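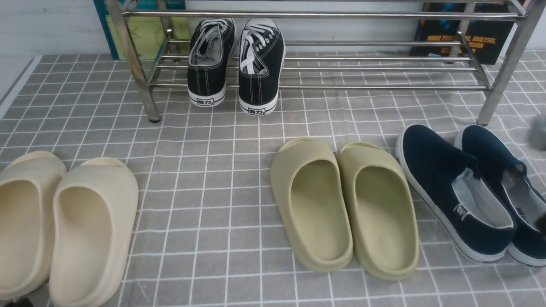
Submitting poems to a print magazine, how long is too long to wait?
flenari_reader
I sent two poems to a quarterly called Wunard in February. It's now 5 October 2024 and I've had one automatic email thanking me for my patience, which I hadn't offered. Their page says replies take 8 weeks. Can I send the same poems elsewhere, or is that rude?

Ninder
Check whether they allow simultaneous submissions. If they do, send them anywhere you like and write to Wunard if one gets taken. If they don't, withdraw first with a two-line note. Leave your feelings out of it. I once waited 680 days and got a form rejection addressed to another poet, whose work I hope was also bad.

Do
8 weeks means 8 weeks after somebody opens it. Small place, 700 poems in the pile, maybe 5 readers with day jobs. I'd nudge them once and keep writing.

margin_notes
try a contest instead, they answer fast once you've paid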